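Wenska Power Strip, 3 m Cord

The Wenska is a surge-protected power strip for kitchen counters, workbenches and home offices. Outlets are spaced so that wide plugs do not block the socket beside them.

Specifications
Cord length: 3 m
Cord type: three-conductor, grounded
Surge rating: 3000 joules
Weight: 635 g
Mounting: 2 keyhole slots, rear
Plug: flat, right angle
Housing: flame-retardant plastic
Warranty: 2 years

Installation
Plug the strip directly into a grounded wall outlet. Do not connect it to an extension cord or to another strip. Keep the housing at least 2 feet from a sink. Screws for wall mounting are included; anchors are not.

Run one heating appliance at a time. If the breaker trips, unplug all loads, wait one minute and press the reset button. 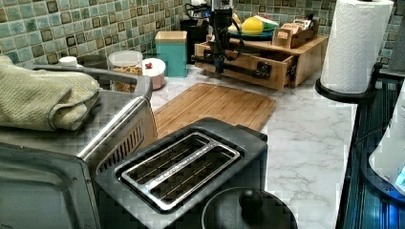 The green light shows that surge protection is active. When it goes out, the outlets still carry power but the protection is spent, and the strip should be replaced.

Also available from Jestach with a shorter cord. Replacement mounting screws are sold separately, part no. 635-2.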